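Canville Student Robotics Club – Simulated Tabletop Set
Data card, November 2018 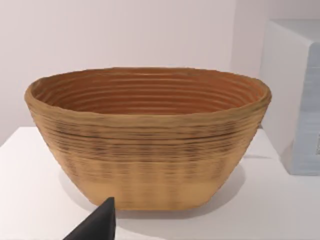 Contents
The set holds 525 simulated episodes recorded by club members for the Viltard manipulation assignment. Objects include bowls and boxes. Of these episodes, 500 are for training; the remainder are held back for grading.

Known limits
Lighting is even throughout. Version 2 replaces the June release – scores from the two may not be compared.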